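Pegboard cell misses the hook after a hand swap. Recalibrate or not?

Tyson Cloutier
We look after a two-armed Drutel cell that hangs small hardware (roller, trowel, screwdriver, carded scissors) on a pegboard. Since the left hand was swapped on Thursday it lands beside the hook. The supplier wants a full recalibration. I have my doubts.

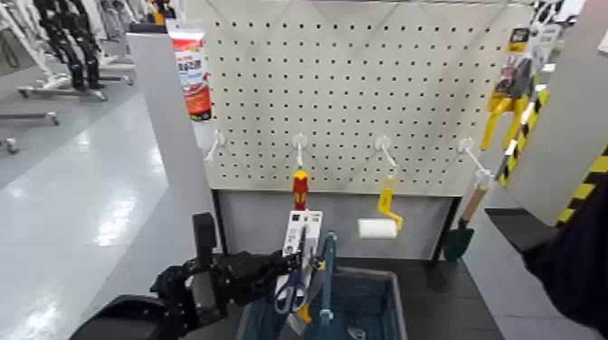

Does a hand swap always mean recalibrating the whole arm?
Only if the arm itself was disturbed. A new hand normally needs its tool offset set again, and the joints keep their zeros.

Teemu Turunen
I wouldn't pay for it yet. Run 100 slow hangs and write down which way each one misses. All the same way points to the offset. All over the place means something is loose, whatever the supplier says. Check the wrist camera too, as glossy board throws glare back at it.

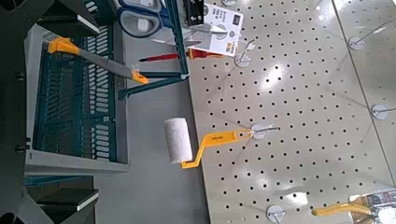 Paint roller on its hook, wrist camera view

Try one with the lights above the board turned down.

arsenault_nights
just recalibrate, ours was fine after

Tyson Cloutier
Fine for how long, though? Ours had done 1,931 cycles without a miss before the swap.
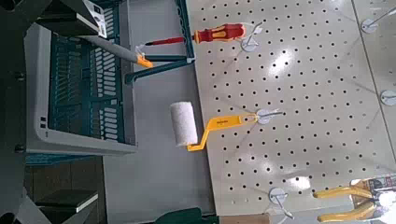

Screwdriver and roller hung, lower hook empty

Teemu Turunen
Exactly. Also look at how the board is fixed. If it gives when you push it by hand, no offset will hold.

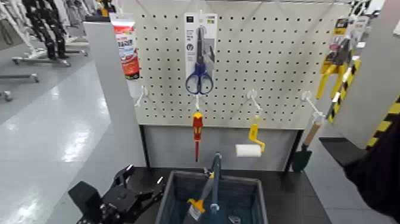

Tighten the board first, then set the offset, then do the slow run again. In that order, or you'll be chasing your own changes.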